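Search this site
Search
Drosent Young Explorers

Why Do We Yawn?

23 May 2025

Try something for me. Think about a big, wide, jaw-stretching yawn. Think about your mouth opening, your eyes squeezing shut, and all that air rushing in. Do you feel one coming? Lots of people yawn just from reading the word, and I yawned twice while typing this paragraph!

Yawning is one of the first things a person ever learns to do, except you don't have to learn it at all. Babies yawn before they are even born. Doctors have seen it on ultrasound scans, where a tiny baby floating in the dark opens its tiny mouth as wide as it will go. Nobody has to show them how.

What happens in a yawn?

A yawn starts with a long breath in. Your jaw drops, the muscles in your face and neck pull tight, and your eardrums stretch a little too. That stretching is why sounds go fuzzy for a moment, as if someone turned down the volume on the world. Then comes a short breath out, and your face goes back to normal. The whole thing usually takes over 5 seconds, and it's very hard to stop once it gets going. You can keep your lips closed if you want to be polite, but the yawn is still happening in there.

Sometimes your eyes water when you yawn. You aren't sad! The muscles around your eyes are squeezing the little glands that make tears, and a drop or two gets pushed out.

So what is it for?

Now we get to the really exciting part, which is that scientists are still working it out. You do it every day, your grandparents do it, your dog does it, and there is still a mystery in the middle of it.

For a long time people thought we yawned to get more oxygen, the part of the air our bodies need. It sounded like a very good idea. Then researchers tested it. They gave people air with extra oxygen in it and waited to see if they would yawn less. They didn't. They yawned just as much as before, so that idea had to go. 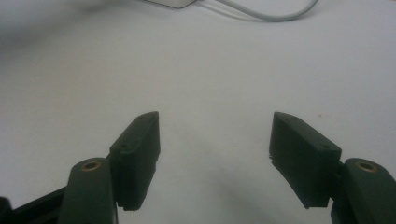 Another idea is about temperature. Your brain works hard all day long, and working hard makes heat. Some scientists think that a deep gulp of air, plus all that stretching of the jaw, helps move cooler blood up to your head. A bit like opening a window in a stuffy room! There is some good evidence for this one, but not everybody agrees.

A third idea is that yawning helps your body switch from one thing to another. We yawn when we're getting sleepy, and we yawn when we've just woken up. Some athletes yawn before a race, when they are about as far from bored as anyone could be.

Why are yawns catching?

You see a yawn and you yawn. You hear a yawn on the phone and you yawn. It's called contagious yawning, and very small children mostly don't do it. A baby can watch you yawn all afternoon and never catch one. It tends to start when kids are four or five years old – maybe right around the time they get better at noticing how other people feel.

Chimpanzees catch yawns from each other, and some dogs seem to catch them from people.

Who else yawns?

Cats, lions, horses, rats, and even some birds. Hippos open their mouths enormously wide, but that is often a warning to stay away from their piece of river, so it may not be a sleepy yawn at all. Animals with bigger brains seem to take longer yawns. A mouse's yawn is over in a blink. Yours is a lot longer.

Be a yawn detective

At dinner tonight, do a great big pretend yawn and watch the faces around the table. Who goes first? Does it work better on grown-ups or on kids? Try it on the dog, too. Write down what you find in a notebook, and then try again in the morning, when everybody has had a good sleep.

We use cookies to remember your settings. Accept Manage cookies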